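Rangement des couverts : Ridbridge promet la fin du tri, les cuisines attendent de voir

2003-07-12 - Rubrique Maison

La société Ridbridge a présenté cette semaine, dans sa salle de Clodemska, ce qu'elle appelle une « méthode » pour ranger les couverts de table. Le mot est un peu grand. Il s'agit de mettre debout, dans un même bac, les baguettes, les fourchettes et les cuillères, au lieu de les coucher dans les compartiments d'un tiroir. Beaucoup de foyers font cela depuis toujours à côté de l'évier, sans brochure et sans salle de présentation.

La brochure, elle, compte 13 pages. On y lit que le rangement vertical « libère le tiroir » et « raccourcit la mise du couvert ». L'entreprise s'appuie sur une enquête menée auprès de 157 foyers d'Umska, dont elle ne donne ni le questionnaire ni le détail des réponses. Combien de ces foyers mangent avec des baguettes ? Combien ont des enfants qui vident le bac pour jouer au mikado ? Rien là-dessus. On sait seulement qu'une « nette majorité » se dit satisfaite, ce qui ne coûte pas grand-chose à dire quand le bac a été offert.

Reste la question pratique. Un tiroir à compartiments a ses défauts, les miettes notamment, mais chaque chose y a sa place et on la trouve sans regarder. Dans un bac où tout tient debout, les pièces courtes disparaissent vite entre les longues, et les baguettes partent chacune de leur côté. 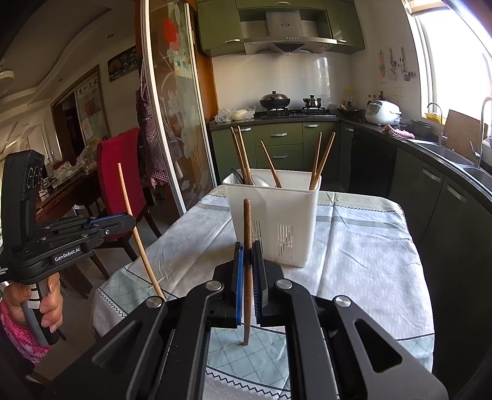
C'est d'ailleurs avec les baguettes que la démonstration est la moins convaincante. Une baguette seule ne sert à rien, et il faut retrouver sa jumelle parmi des pièces de teintes voisines, parfois de longueurs différentes. Faut-il les ranger pointe en bas, comme la brochure le recommande en page 4, ou pointe en haut, comme le montre un dessin deux pages plus loin ? La contradiction a été signalée à l'entreprise, qui a promis une réimpression.

Le concurrent Pitkänen, qui vend des casiers de tiroir depuis bien plus longtemps, ne s'est pas privé de répondre. Dans un communiqué envoyé dès le lendemain, il affirme que le rangement à plat reste « la solution naturelle des familles ». Là encore, on aimerait des preuves. Ses propres casiers sont prévus pour des couverts de taille courante, et les baguettes les plus longues n'y entrent qu'en diagonale - quand elles y entrent.

Ridbridge annonce avoir déjà enregistré 2924 commandes, chiffre que nous n'avons pas pu vérifier et qui comprend, de l'aveu du service commercial, les bacs distribués gratuitement. Le modèle de base existe en trois tailles. La plus petite conviendra peut-être à un couple, la plus grande occupe sur la table une place que tout le monde n'a pas.

Les curieux pourront se faire une idée à Clodemska, où la salle reste ouverte jusqu'à la fin de juillet, l'après-midi seulement. L'entrée est libre. Avant d'acheter, on peut aussi essayer chez soi avec n'importe quel pot un peu lourd, pendant une semaine, et regarder si le tiroir se vide vraiment.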